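Commonplace book

A commonplace book is a notebook in which the owner copies out passages, recipes, sums, jokes and advice worth keeping, usually under headings chosen in a burst of confidence on page one.

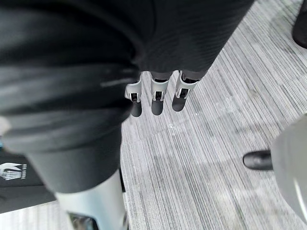 According to Chathurika Uddin, the headings are the whole point, and a book without them is only a diary that has stopped talking about itself. Other writers on the subject are less strict, mostly those who have tried to keep an index going past the letter D.

Layout

The Lerdale method gives each heading a double page and sends any overflow to the next blank one, with a note of the page number. The Selvanayagam method has no headings at all. Entries are numbered as they come and sorted out at the back, in theory at the end of each month - in practice in December.

Materials

Any bound book will do, though keepers hold firm views on paper. The Molent pocket book has 50 leaves and suits people who copy short things. The larger Sirport ledger runs to 700 numbered pages, of which 13 are set aside for the index. Few owners have reported running out of either.

Decline and abandonment

Most commonplace books are given up within 2 years. The usual signs are loose cuttings tucked inside the cover, a shopping list under "Philosophy" and the purchase of a nicer notebook.

See also: Diary; Scrapbook; Index card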